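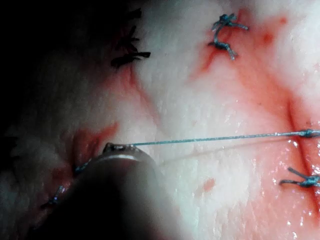 先说结论,省得有人看到一半来问我到底支持哪边:缝合这件事上,我觉得大家把钱和人都砸在了错的那一层。不是感知,也不是什么端到端大策略,是中间那层没人愿意写的东西。状态、超时、张力、日志。土得要命。

写得急,晚上还要跑回归,想到哪写到哪。

## 线不是刚体,别再装了

我们组(Flarnitz,做控制栈的,跟上面做感知的那拨人隔一层楼)从去年开始接缝合这块。接手时规划器里线是怎么建模的?一条折线。15 个节点,节点之间直线,没有扭转,没有摩擦。仿真里漂亮极了。打结成功率高得可以直接贴海报。

上了组织就不行了。编织线有扭转,拉紧的时候像根杆,一松手立刻变成另一种东西,自己卷,自己往别的线尾上搭。折线模型对“拉紧”这一半很准,对“松手”那一半完全是瞎猜。偏偏打结一大半时间都在松手之后。

当时有人提议把节点加到 100 个。加了。控制周期直接爆掉,规划器每次都在算一个已经过期的世界。后来退回来,还是 15 个,但多加了一个布尔量:现在是紧还是松。就这一个量,比那 85 个节点管用。紧的时候信模型,松的时候不信,重新看一眼再动。

听起来很蠢对吧。我也觉得蠢。但我现在越来越相信,好的控制软件里一大半是这种蠢东西:明确写下来“此刻我不知道”。

## 分割分数高,又怎样

感知那边每次开会都放分数。线的分割又涨了,又涨了。Gwenllian Vaughan 有一次直接打断:你这个分是按像素平均的,线头才几个像素?全场安静了一会儿。

她说得对。中间那一长段线,谁都能分出来,错几个像素也无所谓。要命的是三个地方:钳口夹线的那一点,线钻进组织的那一点,还有线尾。旁边要是已经有缝好的结,同样颜色,同样粗细,剪短的线尾翘着,分割网络就高高兴兴地把它们连成一根。分数几乎不掉。规划器拿到一根拐了个弯的线,然后认认真真地给你规划一条绕过去的路径。

还有反光。湿的表面全是亮点,金属钳口也亮,立体匹配在这些地方给出的深度我是不敢用的。我们现在的做法是深度带置信度一起往下传,低于阈值就当没有。感知组嫌我们丢数据太狠。我宁可狠一点,假深度比没深度贵多了。

再说血。训练集里干净组织太多,一有血迹,切口边缘就开始漂。切口是暗红的一条沟,旁边也是红的,你让网络去找“红的线”,它当然到处都能找到。这个问题到现在没有解决得很好,我不打算在这里假装解决了。

## 端到端的朋友们

我不反对学习。真的。拉线那一段我们自己就用学出来的策略,手感比我手调的阻抗控制器好,认了。

我反对的是把整个过程塞进一个网络,然后出事的时候两手一摊。

十月那次,Dandisthorpe 那边的系统在台架上拉断了线。他们的日志是什么样的呢:图像,动作,图像,动作。没了。Larysa Koval 翻了一下午,能得出的结论是“策略输出了一个较大的位移”。谢谢,这个我看视频也知道。为什么大?它以为线是松的?它把旁边的结认成了当前的结?没法问。里面没有一个变量叫“我以为”。

我们自己的栈也断过线,别误会,断得不少。但有一次断线之后 4 分钟就定位了:紧松标志翻转晚了一拍,力滤波的窗口开太长。改一行。这不是因为我们聪明,是因为那个标志有名字,有时间戳,写在日志里。

有人会说,数据再多十倍这些错误自己就消失了。也许吧。我没法反驳一个还没发生的事情。但在那之前,我希望出了错能找到是哪一行。

## 工具链,没人爱听的部份

回放工具。求求各位先写回放工具。

我们那个叫 Ellell,名字是谁取的已经查不到了,界面丑,深色模式下按钮看不见字。可是它能做一件事:把任意一次录制从中间某一刻开始,换掉一个模块,重新跑,看分叉点在哪。就这一件事,救了我无数个晚上。

目前回归集是 1469 段录制。每次合并前全跑。有人抱怨慢,慢就慢。上个月有个人改了坐标变换里一个四元数的顺序,单元测试全绿,回放里钳口往组织里面走了。在台架上发现这个和在屏幕上发现这个,区别我就不展开了。

时间同步也是。手腕相机跟关节编码器不在一个时钟上,差几十毫秒,你的手眼标定做得再漂亮都白搭。慢动作看不出来,一加速,线就“漂”在钳口旁边。新人第一反应永远是重新标定。重标三遍,然后来找我。先查时钟!!

## 所以呢

如果我管预算(我不管),明年我会砍掉一半刷分的任务,拿去做三件事。感知输出必须带不确定度,不带的不准合并。规划器必须能说“停,再看一眼”,而且这个动作不算失败,现在的考核里它是算失败的,结果大家都把阈值调松,自己骗自己。还有,断线和滑脱的录制要单独归档,别跟成功的混在一起,更别删。

第二条我跟 Farías 那边吵过。他们的观点是暂停太多,外科医生会不耐烦。可能吧,我没有医生那么好的手,也没站过那么久。但一个会停下来的系统,你还能去优化它停几次。一个从来不停的,你连它什么时候该停都不知道。

张力上限该放在哪一层,我自己都还没想清楚。放底层反应快,但是底层不知道现在是在拉紧结还是在过线,两种情况允许的力根本不一样。放上层又慢。目前是两层都有,数值还对不上,昨天刚发现,待会就去改。

先这样,回归跑起来了,我去看一眼。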